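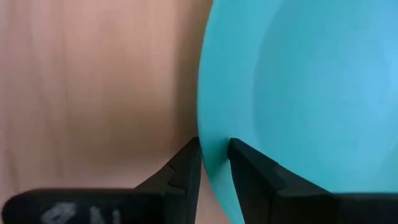 Our water bill came in at 3000 gallons over the same period last year, and nothing in the house had changed. Same people, same garden, no pool. I spent two weeks finding out where it went and I'm writing it up because a few of you on Pleler Street said yours was high too. You need very little for this: food coloring, a pencil, a phone, and a wide plastic bowl like the turquoise one. The bowl goes under anything you think might drip overnight.

Start at the meter. Ours is under a metal lid near the sidewalk, full of ants and one old tennis ball. Turn off every tap in the house, make sure the washer isn't running, and take a picture of the dial. Don't use any water for an hour. Take another picture. If the numbers moved, water is going somewhere.

Mine moved.

Next, find the main shutoff where the line comes into the house and close it. Check the meter again. If it still moves, the leak is between the street and the house and you have a digging problem. If it stops, the leak is inside. Mine stopped, which was the best news I had all month.

One warning on that shutoff. If it's an old gate valve that hasn't been turned in years, go slow and don't force it. Rūta Butkienė forced hers and it wouldn't close again all the way. She ended up paying for a new valve before she'd even looked for the leak.

Then the faucets. Put the bowl under each one at bedtime and look in the morning. The kitchen faucet gave me nothing. The bathroom sink gave me a thin puddle, enough to be annoying but nowhere near enough to explain the bill. I replaced the washer anyway.

Outside taps: check where the hose screws on, and check the hose itself if you leave it turned on at the wall. I had a slow drip at the back. It had been watering the mint, and the mint looks great. 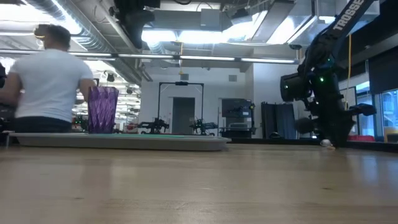

The long table.

Toilets. I should have started there. Put several drops of food coloring in the tank, don't flush, and come back after half an hour. If there's color in the toilet bowl, the flapper is leaking. Ours turned green within 5 minutes. No sound at all, no ripple, you would never see it by looking.

A silent toilet leak can run all day and all night. I always thought a leaking toilet was one that hissed. Ours had been perfectly quiet.

Parts: I went to Venckus on the south side of Plellik because they let you bring the old piece in and match it at the counter. Bring the old piece. I had measured mine carefully and I had measured the wrong thing.

I bought a Boller flapper. The first one didn't seat right, and that turned out to be my fault - there was a crust of mineral scale on the rim it closes against. I rubbed it off with a gray scrub pad, tried again, and the dye test came back clean.

Check the chain too. Too short and it holds the flapper open a hair. Too long and it gets caught underneath. I left a little slack and trimmed the extra so it can't drift under.

While the lid is off, look at the water level. It should sit below the top of the overflow tube. If it's right at the top, water is trickling down the tube all day and a new flapper won't help. Lower the float.

I did the meter test again that night. An hour, no change. I did it a second time in the morning before anyone was up. Still no change.

About the bill itself: call the utility. Ieva Tamošiūnaitė told me ours will adjust a bill once if you can show you fixed a leak. She'd done it in June. They wanted the receipt for the part and two meter readings, so keep your phone pictures and keep the receipt.

I sent mine in on 6th July and got $73 credited on the next statement. It doesn't cover the whole overage. They only adjust the sewer portion, and the woman on the phone was clear that it's one time per account.

Several people asked about the smart leak sensors. I don't have one. They're good for a burst hose behind the washer, but the ones that sit on the floor won't catch a toilet flapper because nothing ever lands on the floor.

What I do now is the dye test whenever I change the furnace filter, since I already have a reminder for that. And I read the meter on the first of the month and write it in pencil inside the utility closet door.

If you're on Pleler and can't find your meter lid, look under the grass. Two of my neighbors had theirs completely grown over. Use a screwdriver to lift it and watch for spiders.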